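Chapter 4
Chores: The Hard Case

Learning goals
After reading this chapter, you should be able to explain why a chore that is easy for a person can be hard for a machine, break a household task into steps a machine could be tested on, and read a success rate with proper care.

4.1 The work that is left over

Factories have used robot arms for decades. A welding arm on a car line repeats the same motion all shift, and it does so well because the factory was built to suit it. Parts arrive in the same place, facing the same way. The lights never change. People stay behind a fence.

A kitchen has none of this. Dishes come in every shape, and they are put down wherever there was space. The counter belongs to the stove and the pans as much as to the dishes. A cup that was by the wall in the morning may be in the sink by noon. Any machine that works here has to find things before it can move them.

Vichien Thongsuk, who ran trials for the appliance maker Okik, used to ask new engineers to write down every step in clearing one plate from a counter. Most wrote 4 lines. He then had them do the job slowly and write the list again. The second lists filled a page. They included choosing which part of the rim to hold, keeping the fingers clear of the plate behind, and deciding how hard to squeeze something both smooth and breakable.

A plate is a good object to begin with. It is thin at the edge, wide across, and heavy for the small area that fingers can hold. Glaze gives the pads little to grip. It also reflects light, and a camera can mistake a bright reflection or a shadow for part of the object. Painted flowers cause a similar problem, for a program looking for edges will find plenty inside the pattern.

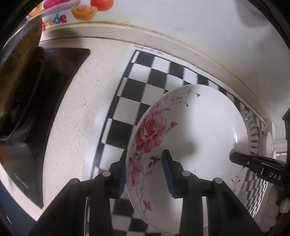
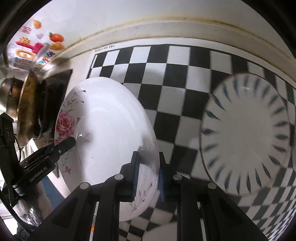
Figure 4.1 Two views of a flowered plate at a kitchen counter, with gripper jaws to either side of its rim.

People solve these problems by touch. If a plate starts to slip, the fingers tighten before the person has noticed. Many grippers have no sense of touch at all, and those that do report far less than a fingertip.

4.2 What counts as "can do"

News reports often say that a robot "can" wash dishes or fold shirts. The word covers a lot of ground. Suppose a machine at the Uldale test kitchen is given 500 plates to move to a rack and drops 13 of them. It has succeeded more than 97 times in 100. On a shop floor, where the parts are steel, that may be good enough to start with. At home, few families would put up with the broken plates.

Three questions help when you read such a claim. Had the machine met these objects before? Was anyone standing by to help? How long did the job take compared with a person?

At present, the fair answer to "can machines do chores yet?" is that they can do parts of some chores, in some rooms, on a good day. The rest of this chapter looks at those parts one by one, beginning with grasping.

Key terms: grasp, gripper, success rate, structured setting, unstructured setting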